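Bikinus Room Kit – data card and setup notes
Kit revision 2

Summary

Bikinus is an add-on kit for hotel room work: one arm with a two-finger gripper, a head camera, a wrist camera, and a recorder that stores both views. The sample set that ships with it covers bedside furniture. It was recorded in a guest room in Pultville and holds 301 episodes. Both camera views of the bedside table are included below.

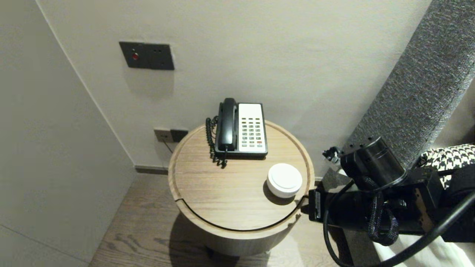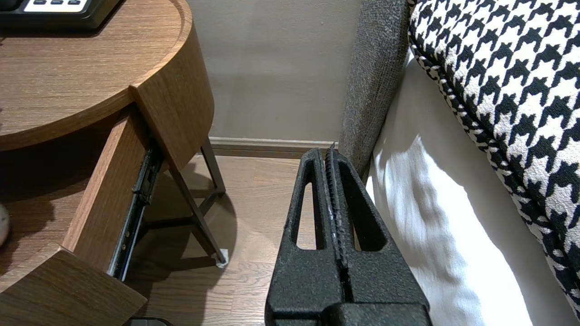 Dorottya Bodnár asks whether the drawer tasks can be run with the wrist view alone, as her site has no room for a head mount. They can, with limits. The policy supplied with the kit expects both streams and will not start if one is missing. The drawer-only policy in the extras folder takes the wrist stream by itself, but it has to be started with the gripper already near the table, and it does not search.

Contents of the sample set

episodes/ – one folder per episode, with both video streams and the arm log
tasks.csv – episode number, task label, result
calib/ – camera and gripper calibration for the recording unit
extras/ – drawer-only policy, playback script

Task labels are open_drawer, close_drawer, pick_small and place_small. Result is either done or stopped. Stopped covers operator stops and joint limit stops alike; the arm log has the code that tells them apart.

Setup

Mount the arm before connecting the recorder. Run the Akgül bus driver that comes on the kit drive; later builds change the joint order and will produce logs that the playback script reads without error but plays back wrong. Allow 10 minutes of warm-up before calibrating the wrist camera.

Leave slack in the arm cable. A cable pulled tight at full reach shows up in the log as a small steady load on the last joint.

Finger pads are the Drilletti short pattern. The long pattern fits the same block but is not covered by the calibration files.

Known problems

– Rounded drawer fronts give a late contact reading. Lower the closing speed by hand.
– Gray upholstery close to the gripper upsets exposure on the wrist camera in bright rooms. Fixed exposure is the better setting.
– Head and wrist timestamps drift in long sessions. Restart the recorder between tasks.

Use

The set is meant for checking an installation and for small tests. It is too narrow for training a general policy: one room, one furniture layout, daytime light.

Maintained by Sofia Bakalis. Next revision planned for June.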